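4. How people name the rooms they share

4.1 What we asked, and where

I came to this topic sideways. My earlier work was on street names, and it was Gwendolyn Okafor who pointed out, over a very long lunch in Kustden, that I'd spent years on the names people read off signs and no time at all on the ones they make up for themselves. She was right, annoyingly. So this section looks at the informal names people give to rooms in buildings they share: "the fish tank", "downstairs-downstairs", "Brian's" (there has been no Brian for a long time).

We gathered our material in June from two places, the old mill at Bamstead and the Kerslake building in Kustden. Both are rented out by the room, both have changed hands, and both have an official numbering scheme that hardly anyone uses in speech. I sat in corridors and kitchens and listened, with permission, and wrote down every room name I heard along with who said it and to whom. That gave us 900 mentions covering 190 different names, which was a good deal more than I'd bargained for! Gwendolyn did the interviews afterwards, because people tell her things.

A mention counted only if the speaker meant a particular room. "I'm going upstairs" was left out. "I'm going to Upstairs", said as if it had a capital letter, went in. You'd think the difference would be hard to hear, and sometimes it was, so we each coded the recordings on our own and then argued about the leftovers. The workshop floor at Kerslake (Figure 2) caused the most arguing, as it goes by at least four names depending on which stairs you came up. 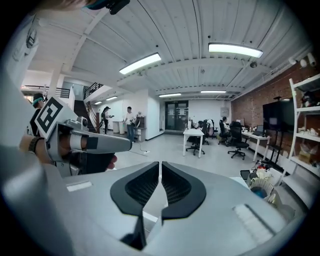

4.2 Names that outlive their reasons

The first thing I noticed was how little the names had to do with what the rooms are used for now. People at Bamstead still say "the dye room" for a place full of desks. When Gwendolyn asked one tenant why, she got a shrug and "well, what else would it be?", and I've come to think that's a fair answer. The name does its job. It gets you to the right door.

Newcomers pick the names up fast, too. I'd assumed they would lean on the numbers for a while (I certainly did, and got lost), but most were using the old names before they could explain them. A few made up a reason to fill the gap. We heard three quite different stories for "Morora", a small meeting room at Kerslake, one involving a ship, one a racehorse and one a brand of biscuits. The tenants who told us these were perfectly sure of themselves, and I couldn't find a scrap of paper to back up any of them.

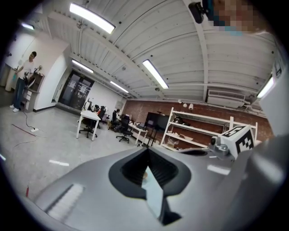 Figure 2. Kerslake, the workshop floor.

Names taken from people behaved a little differently. They tended to be used among friends and dropped in front of visitors, so that "Brian's" became "the room at the end" the moment a stranger was in earshot. Gwendolyn thinks this is politeness, a way of not shutting anyone out of the joke. I lean more towards plain laziness, as it saves having to explain who Brian was. We've left both readings in, and the interview extracts in the appendix should let you pick a side.

One snag I should own up to is that I became part of the data. By the end of the month, people at Bamstead were calling the alcove where I sat "the listening post", and I'd started saying it myself. I've taken those mentions out of the counts, though it pained me a bit.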